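Petits outils de jardin : huiler les manches en bois neufs, oui ou non ?
Forum Jardin – Outillage et entretien
12 réponses

doton46
Bonjour à tous,
Je cultive depuis le printemps quelques bacs sur un balcon et j'ai acheté des petits outils à main : une griffe à trois dents, un transplantoir, un sécateur. Les manches de la griffe et du transplantoir sont en bois clair, je pense sans vernis, car au toucher c'est assez sec. Ma question est simple : est-ce qu'il faut mettre de l'huile de lin avant la première utilisation, ou bien attendre ? Je m'excuse d'avance pour mon français, je l'ai appris assez tard.

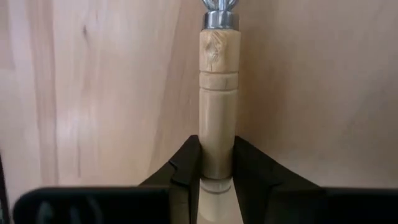

J'ai remarqué aussi un petit nœud juste sous la bague en métal. Est-ce que c'est un point faible ? Mon voisin m'a dit que le bois casse toujours à cet endroit, mais il aime bien faire peur aux gens.

Histar
Bonjour et bienvenue. Un petit nœud comme celui-là, sur un outil qu'on tient à une main, ne me dérange pas du tout. Sur une bêche je dirais autre chose. Pour l'huile : oui, avant, deux couches fines, et tu essuies bien entre les deux.

Wiroj_I
Pas d'accord avec les deux couches. L'huile de lin crue met très longtemps à sécher et le manche reste collant pendant des semaines. J'ai une griffe de 1971, elle était à mon beau-père, elle n'a jamais reçu une goutte d'huile et le bois est parfait. La main suffit pour le nourrir.

Histar
La main suffit si on jardine tous les jours, Wiroj. Pour un balcon, permets-moi d'en douter.

doton46
Merci à vous deux. Donc je comprends que l'huile crue est lente. Est-ce que l'huile cuite est mieux ? Au magasin il y avait les deux, et la différence de prix n'était pas grande.
Deuxième question, pour le rangement. Jusqu'à présent je laisse tout sur la table, le pulvérisateur couché à côté de la griffe, le sécateur un peu plus loin. 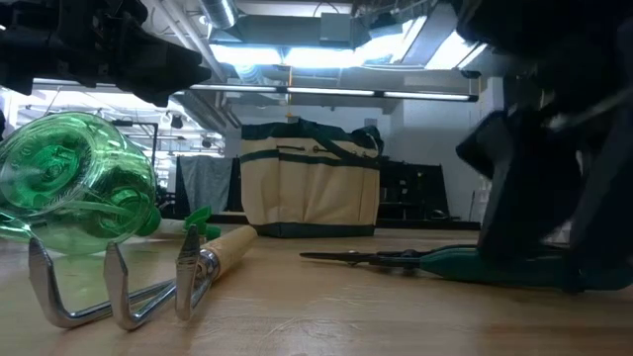 Je voudrais arrêter cela, surtout pour les dents de la griffe, parce que j'ai peur de rayer le bois de la table. J'ai un sac en toile avec des poches à l'extérieur, mais je ne sais pas s'il est bon d'y mettre des outils encore humides.

Tiago R.
Cuite, sans hésiter. Et attention aux chiffons : étale-les dehors pour sécher, jamais en boule à la poubelle, ils peuvent prendre feu tout seuls. C'est très sérieux.
Pour la table, un vieux set de liège sous la griffe et on n'en parle plus.

Wiroj_I
Pour une fois je suis d'accord avec quelqu'un. Les chiffons, c'est vrai.

C. Zaugg
Bonsoir. Si tu veux une surface plus lisse, ponce d'abord au grain 400, légèrement, dans le sens du bois. Entre les petites rainures du manche, passe le papier plié, sinon tu arrondis les bords et c'est dommage.
Humide dans la toile : non. J'ai perdu un sécateur de cette manière, le ressort a rouillé en un hiver. Et couche ton pulvérisateur seulement s'il est vide, ces têtes à gâchette gouttent facilement.

doton46
D'accord, je note tout. Samedi j'ai poncé et j'ai mis la première couche d'huile cuite. J'ai attendu environ 60 minutes avant d'essuyer, j'espère que ce n'est pas trop. La couleur est devenue un peu plus chaude, cela me plaît.
Pour le sac, j'ai encore un doute. Les poches de côté sont faites avec des sangles vertes, comme des boucles en rang, et je ne sais pas si le transplantoir doit aller là, la lame vers le bas, ou bien à l'intérieur.

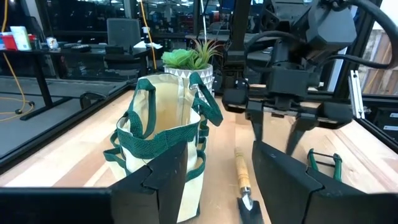

Le sécateur, je préfère le mettre à l'intérieur et fermé. Avec les lames ouvertes, quand on plonge la main sans regarder, c'est dangereux. Ma fille a six ans et elle met les mains partout.

Histar
Transplantoir dedans, à mon avis. Dans des boucles, la lame se promène et finit par user la toile.

Tiago R.
Moi je le mettrais dehors, lame en bas. On l'utilise dix fois plus que le reste, si tu dois fouiller à chaque fois tu vas finir par le laisser dans un bac. Le sécateur fermé à l'intérieur, oui.

C. Zaugg
60 minutes c'est long mais pas grave, si ça ne colle pas au toucher. Pour la deuxième couche, essuie plutôt après vingt.

Wiroj_I
Il n'y a pas besoin de deuxième couche.

doton46
Cela ne colle pas, merci Cyrill. Je vais essayer la solution de Tiago pendant le mois d'août, et si la toile s'abîme je le dirai ici. Wiroj, pour la deuxième couche je réfléchis encore – le pot d'huile est déjà ouvert.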